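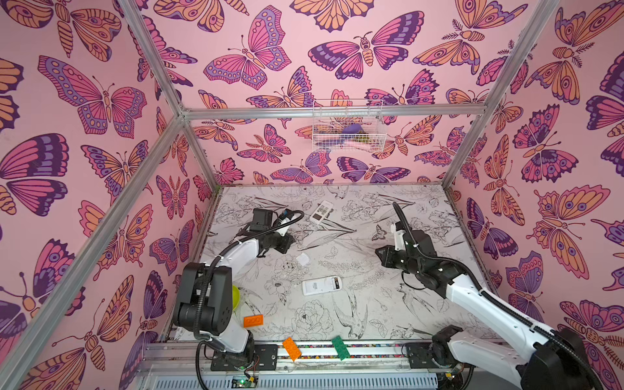

Why does the Mestico invoice export stop before the last page?
The export service closes its connection after 525 seconds, whether or not the file has been fully written. Large accounts reach that limit first.

March – Posted by Sondeck Customer Support

The customer reported that an export of 2,916 invoices produced a file with the final 22 missing. No error message was shown. Support repeated the export on a test account and received the same short file. Clearing the browser cache and changing the file format made no difference.
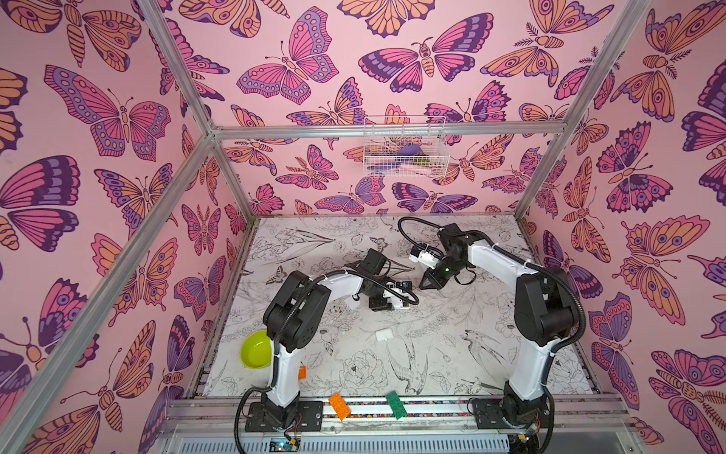 Two arms mounted side by side, with butterfly walls on three sides.

Support then divided the export into eight date ranges. Every range finished within the limit, and the combined total matched the ledger. Customers with large accounts are asked to use date ranges until the time limit is raised in a later release.

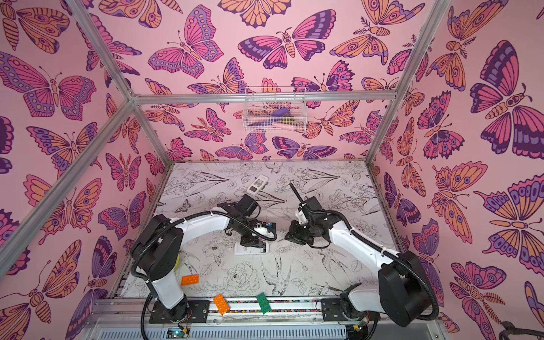

Dušan Lazarević replied that date ranges had worked for his office as well, but that the header row was repeated in each file and had to be removed by hand before import. Support has added the header row to this ticket as a separate item.

Status: Open – awaiting release

2 comments | 8 shares
Contact Support | © Sondeck | Back to top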